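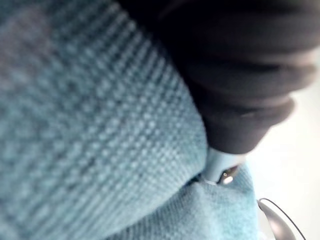
The Blue One

I love a laundry pile. I love it the way other people love the sea, and on the morning of the Grudora move I had the best pile of my life on the bed, knitted things mostly, with the pale blue one sprawled over everything like a cat that has found the sun.

We had until four o'clock. The van was coming from Dokano, up to 50 boxes if we stacked them well, and my sister had already taped shut all the sensible rooms. Kitchen, done. Bathroom, done. She put her head round the door and looked at the bed and then at me.

"You've had all morning," she said.

"I've been getting to know it," I said.

She went away again. I could hear the tape going in the hall, that lovely ripping squeal, and I rolled up my sleeves (I really did!) and plunged both hands in.

You have to understand about the blue one. Our grandmother made it the winter we all lived above the shop in Skutard, when the pipes froze in January and we slept in our hats. She knitted it from wool she'd bought for 30 a ball, which she told everyone, including the postman, and she never once said 30 of what. She made it far too big. It went round my grandfather, then it went round both of us girls at once, one head out of the neck and one arm out of each sleeve, and we ran about the flat like that shrieking until somebody fell over the coal bucket.

So I wasn't going to fold it in a hurry.

I started with it, then I stopped and did the socks. Socks are a joy when you get into the swing of them! I found a pair I'd given up for lost two summers ago, tucked up inside a pillowcase as snug as you like, and I shouted the news down the hall and got no answer. I did the vests. I did the tea towels, which had no business being in there. I rolled the scarves and stood them up on end in the Kikuchi box, the good strong one that the rice cooker came in, and they looked so handsome that I called my sister to come and see them.

She came. She'd got tape in her hair.

"Very nice," she said. "Is that the blue?"

"That's the blue."

"I thought you'd thrown it out."

"Thrown it out!" I said. I had to sit down on the mattress.

She picked up the edge of it and rubbed it between her finger and thumb, just as our grandmother used to do with cloth on the market, with her eyes half shut. Then she sat down as well, and the whole heap slid towards us, dark things and grey things and all, and neither of us did a thing to stop it.

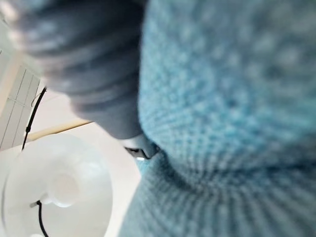
"It was 600 stitches round the bottom," she said. "She made me count them once, when I had the measles. I kept losing my place and starting again."

"You never told me that."

"You were at school. I had her to myself for a week." She laughed. "I got to 70 and fell asleep, most times."

I'd had no idea. All those years I'd thought I was the one who knew everything there was to know about that jumper, and there she'd been with a whole week of it in her pocket. I wanted to hear all of it. What did they eat? Was the wireless on? She told me about the soup, and the dog next door, and how our grandmother would hum while she turned a heel and go quiet for the hard bits, and I went on matching things and rolling things while she talked, and after a while she was rolling them too. Hers were tighter than mine. They always have been.

By the time the van hooted in the street we'd filled four boxes and the mattress was showing from one end to the other. My sister jumped up and ran to the window to wave. I held on to the blue.

"There's room in the last one," she called back, "if you squash it."

I said I wouldn't dream of squashing it.

She thought about that. Then she came across the room, took the hem out of my hands and gave it a good shake, and held it open at the bottom the way you would for a child.

"Go on, then," she said. "You take the left arm."

The driver had to ring twice.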